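差出人: Haiyan Zheng
宛先: 手先作業研究会メーリングリスト
日付: 2021年6月30日
件名: Re: Wovholmの手持ちグリッパキット、使っている方いますか

Zhengです。返信が遅くなりすみません。

Islaさんの質問に、うちで使っている範囲で答えます。Wovholmのキットは四月に借りて、そのまま買い取りました。販売元のJornatexとは客として以外の関係はありません。

> Isla Waakaです。
>
> 研究室で、小物のピックアンドプレースの教示データを人手で集めることになりました。
> これまではアームを遠隔操作して集めていましたが、セットアップに時間がかかり、
> 学生が一人付きっきりになるのが負担です。
>
> 手持ちグリッパにカメラを載せる方式のキットを調べていて、
> 候補はWovholmと自作の二択になっています。
> 自作のほうは図面を公開している人がいるので部品代だけで済みそうですが、
> 同期まわりのソフトを書ける人が今年はいません。
>
> 知りたいのは次の点です。
>
> 1. 重さと、続けて使ったときの疲れ
> 2. 柔らかい袋ものを挟めるか。うちの対象は菓子や文具の小袋が中心です
> 3. 魚眼の映像がそのまま学習に使えるか、補正してから使っているか
> 4. 光る容器や金属の缶が相手のときに位置推定が崩れないか
> 5. 付属ソフト(Ivero)の使い勝手
> 6. Jornatexの対応
>
> カタログの数字は読みました。実際に使った方の話が聞きたいです。
> 部分的な回答でも助かります。

番号順に書きます。

1. 重さと疲れ

本体はカメラ込みで700グラムです。台所のはかりで測った値で、カタログとは少し違いますが、カタログのほうはおそらくストラップを除いた数字です。

持った瞬間は軽いと感じます。ただ重心が手より前にあり、腕を伸ばして机の奥のものを取るような動作を繰り返すと、手首の親指側に来ます。うちは一人が続けて持つ時間を決めて、途中で交代しています。交代の間隔は人によって違うので、本人に任せています。手の小さい人は引き金側のスペーサを入れたほうがよいです。箱の底の袋に入っていて、うちは最初の週は存在に気づいていませんでした。

左利きの人については、握り自体は左右どちらでも使えます。録画ボタンだけが右手の親指の位置にあるので、左で持つと押しにくいです。Qianru Pengさんは左利きで、足元のスイッチをつないで使っています。端子は本体ではなく受信機の側にあります。

バッテリーは満充電から90分で切れます。表示の最後の目盛りになってから早く減るので、目盛りがひとつになったら替えるのがよいと思います。予備は別売りです。

2. 袋ものを挟めるか

挟めます。うちの対象もほとんどが食品の小袋なので、ここは少し詳しく書きます。

標準の指は黒い樹脂で、内側に青いパッドが付いています。中身の詰まった小袋、たとえば固い菓子がひとつ入っているようなものなら、パッドの面で両側から押さえれば問題ありません。難しいのは、中身が片側に寄っている袋と、余った端が大きい袋です。余った端のほうを先に挟んでしまうと、持ち上げたときに中身の重さで回ります。これはグリッパの問題というより教示する人の癖で、同じ失敗を何度もする人には、袋のどこを挟むかを先に指で押して確かめてもらっています。

もうひとつ、浅い缶や箱の中で手前の壁際に寄った袋を取る場合、指の根元が太いので縁に当たります。正面から入れるか、手首を立てて上から入れるかのどちらかになります。うちでは両方の入れ方を混ぜて記録しています。はじめは上からだけに統一していましたが、そうすると手前の袋で手首の角度がきつくなり、持ち手から苦情が出ました。

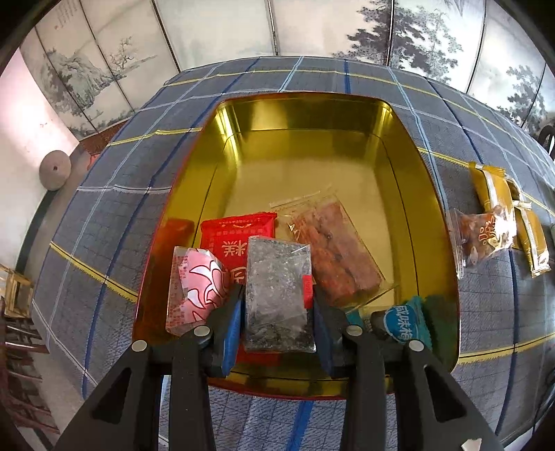 パッドは消耗品だと思ってください。粉や油の付いた袋を続けて扱うと滑るようになり、水拭きで戻る場合と戻らない場合があります。貼り替えは簡単ですが、左右で高さをそろえないと、薄い袋を挟んだときに片側だけが先に当たります。Jianguo Mengさんが貼り付け用の当て板を印刷してくれたので、必要ならデータを送ります。個別に連絡してください。

開き幅は小袋には十分ですが、平たい菓子箱を長手方向に持つのは無理です。文具だと、ペンや消しゴムは問題なく、厚みのない付箋を机からすくうのは苦手です。爪先を薄くした交換用の指が出ていますが、うちは買っていないので評価できません。

3. 魚眼の映像

うちは補正せずに使っています。補正版も一度作りましたが、周辺を引き伸ばすので、対象が端にあるときにぼけます。モデルの側で魚眼のまま受け取るほうが手間も少なく、成績も悪くなりませんでした。ただしこれは手元の作業だけの話で、実機のアームにも同じカメラを同じ位置に付けているという条件がつきます。別のカメラを付ける予定なら補正が必要になるはずです。

視野はかなり広く、指の先と机の上のもの、机の向こうの家具や壁まで入ります。手がかりが多いので位置推定には有利ですが、部屋のものが全部記録に残るということでもあります。名札、書類、ホワイトボードは片付けてから始めてください。うちは一度、壁に貼った連絡先の紙が全部の記録に入っていて、その分を捨てました。

机の端のほうは像の縁が暗く落ちるので、対象をそこに置くと見えづらくなります。机の中央に寄せて置き、持つ人の立ち位置を変えて変化をつけるほうがよいです。

4. 光る容器、金属の缶

Islaさんが一番気にしているところだと思うので、やったことをそのまま書きます。

内側がつやのある容器では、照明や袋の色が底や壁に映り込みます。位置推定への影響は、容器が視野の大部分を占める瞬間、つまり手を深く入れたときに出ました。容器の外に模様のある面が見えていれば、まず崩れません。無地の白い机に缶をひとつ置いただけの配置では崩れました。格子や縞の入った布を敷いたら、同じ缶で通るようになりました。

数字で言うと、無地の机で録った40本のうち、軌跡が途切れて使えなかったものが2本です。布を敷いてからは、同じ本数で途切れはありませんでした。部屋も照明も変えていない比較ですが、本数が少ないので目安として見てください。

格子の布は、細かすぎる繰り返し模様だと逆に取り違えることがあるとJornatexの資料に書いてあります。うちでは起きていません。線の太さや色に差のある柄を選んだので、それが効いているのかもしれません。布は端を机の裏で留めてください。容器を引きずったときに一緒に動くと、推定のほうは動かない床だと思っているのでずれます。

把持の判定については、映り込みで困っています。うちの判定器は底に映った袋を袋と数えることがあり、空のはずのところに候補が出ます。これはキットの問題ではありません。照明を横から当てて弱めましたが、なくなってはいません。透明な袋も同じで、中身の色だけを見て縁を見落とします。どなたか対策をお持ちでしたら教えてください。

5. Ivero

記録と同期はよくできています。つないで押せば録れますし、指の開きと映像の時刻のずれを気にしたことはありません。自作と迷っているなら、ここに払うお金だと考えるのがよいと思います。

不満は次のとおりです。

・録画後の確認画面が遅い。短い記録でも開くのに待たされます。
・ラベルの一括変更ができない。作業名を間違えたまま録ると、ひとつずつ直すことになります。Yufang Yuさんが書き出し後のファイルを書き換えるスクリプトを作りました。
・書き出し形式の説明書が英語版と日本語版で食い違っている。英語版が正しいです。座標の向きのところなので、日本語版だけ読むと左右が逆になります。
・更新すると較正の値が初期値に戻ることがある。更新前に設定を保存しておいてください。

較正は付属の板を使います。毎回は要りませんが、落としたときと、指の連結部のねじを締め直したときはやり直しています。ねじは使っているうちに緩みます。うちは週のはじめに全部確認することにしました。緩んだまま使うと、閉じているのに少し開いていると記録されます。

6. Jornatexの対応

返事は早いです。技術の質問は担当者に回るまで間があきますが、回った後の答えは正確でした。貸し出しは往復の送料がこちら持ちで、そのまま買い取る場合は借りた分の料金が引かれます。見積もりには消耗品が入っていないので、パッドと予備バッテリーを足してもらってから比べてください。

学割は聞いてみる価値があります。条件は年度によって変わるそうなので、うちの金額は書かないでおきます。

収集代行のXiaoについても前に話題に出ていましたが、うちは見積もりを取っただけです。同じキットを使って先方の人が録ってくれるサービスで、対象物はこちらから送ります。食品は賞味期限と返送の扱いで話が長くなり、見送りました。文具だけなら話は簡単だと思います。使った方がいたら、失敗した記録も納品に含まれるのかどうかを知りたいです。うちは失敗も学習に使うので、成功だけ選別されると困ります。

自作との比較

学生に自作の経験があるなら自作でも動くものはできると思います。Mengさんは以前に一台作っていて、指の部分はWovholmより好きだと言っています。樹脂の部品が割れたときにその日のうちに直せるからです。一方で時刻合わせには一学期かかったそうです。ソフトを書ける人が今年いないのであれば、うちならキットを借ります。

借りる前に決めておいたほうがよいことを挙げておきます。

・対象物を誰が並べ直すか。持ち手が自分でやると、置き方が似てきます。うちは別の人が並べます。
・容器の中と外のどちらを開始位置にするか。混ぜるならラベルを分ける。
・失敗した試行を消すか残すか。途中で方針を変えると後で面倒です。
・袋がつぶれてきたときの交換の基準。新品ばかりだと実機で困り、つぶれたものばかりでも困ります。

最後の点は今も迷っています。今は中身が割れたものと封が開いたものだけ替えて、しわの寄ったものはそのまま使っています。

来月までなら、Islaさんの研究室で数日使ってもらうこともできます。受信機とパッドの予備も一緒に出せます。希望があれば日程を直接送ってください。較正板だけは別の班が使っているので、先に確認が必要です。

Haiyan Zheng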